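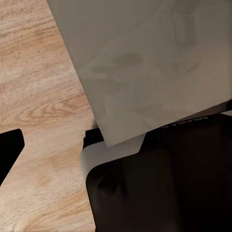
Pendcombe open day, Drivden site, 20 Feb 2018. Notes typed up fast, sorry for the shorthand.

Got there late, parking is a mess. Sign in, badge, then straight upstairs. Pendcombe does apartment turnovers. Guests leave, crew goes in, tidies, puts stuff back, checks for things left behind. They want two-armed robots on the simple part of that, and before any robot goes near a real apartment it works in a simulated one. So the tour is mostly desks and screens. Some people in our group looked let down. I wasn't.

The rooms on screen are plain living rooms. Sofa, coffee table, wood floor. Software is called Ayaaba, bought in from Lakeo. You get a view of the whole room and close views from down by the grippers, and you flip between them. Took me a good while to read the close ones. You see a big slab of color and a black finger and have to work out which way is up. Operators do it without thinking.

Who are the operators? That was my question going in. Answer, mostly the old turnover crew. 55 people on the crew before, 3 of them moved to the desks first as a trial, more after. Pay is the same grade for now. Iddrisu Yakubu ran the desk part of the tour and was pretty open about it. Knees and backs better, eyes and necks worse. Everybody wants the chair by the window. They used to ride out in pairs and talk the whole way, now it's headsets and a quiet room, and he misses the van. Breaks got moved twice before they settled.

What they do all day: run a task, stop it, write down what went wrong, run it again. Target is 100 runs a shift. Asked if that was a hard number. Got "it's a number on the wall."
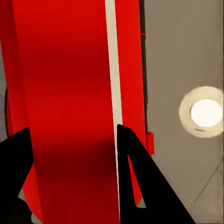 Kekeli Darko said the target bothers her less than the notes do. On the crew you were done when the room was done, and now a bad run has to be explained in writing, and the writing goes to people who have never tidied an apartment in their lives. She'd like the software team to come out on a real turnover once a month. Asked for it in July, still asking. She also said she would not go back to the stairs and the bags.

Urmas Kütt from the software side was standing right there, to his credit. Said fair enough, he'd go. Then a long back and forth on who writes the rules for picking things up. Right now the operators write a first draft and his team trims it. The crew knows stuff that isn't in any manual, like check under the cushions first, and dont set anything wet on a shiny table. Some of that gets trimmed and then it comes back as a failure a week later. He admited that. 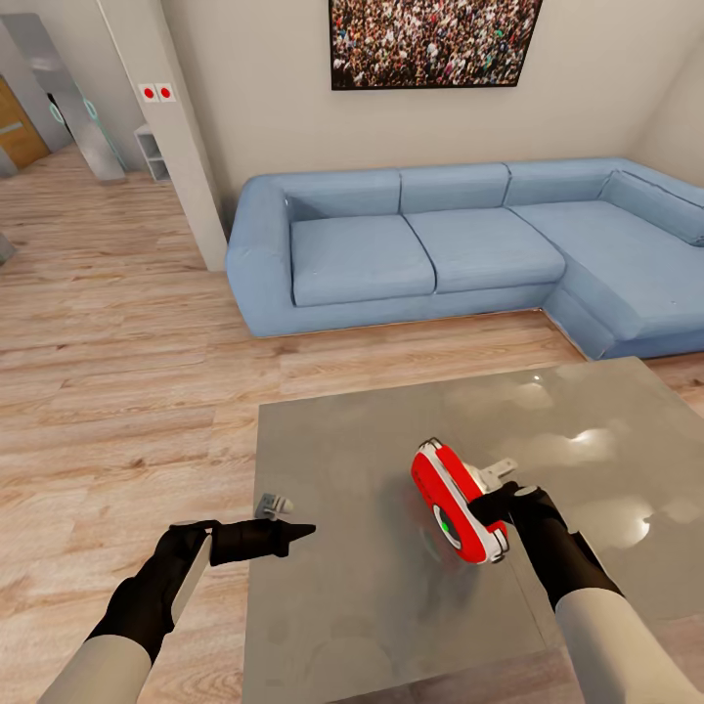 The test list has 414 tasks on it, tabletop ones first. One hand holding something while the other goes for the next item, that kind of thing. Easy for a person, and the list is long because every small change in the room gets its own line. New desk people start on the tabletop set and stay on it til their notes are readable.

Questions at the end, cut short. I asked about jobs. Nii Yakubu took that one. No layoffs planned this year, no promise past it, and the crew has been told the same in the same words. Somebody asked about training time. Two weeks, was the answer, and Kekeli shook her head, said more like six.

Coffee was fine. Slides supposed to be emailed, none yet. If anybody else from our shop wants to go, Abdul-Rahman Atinga is the one to write to, next visit has no date so ask early and ask to sit at a desk. I only got ten minutes on one.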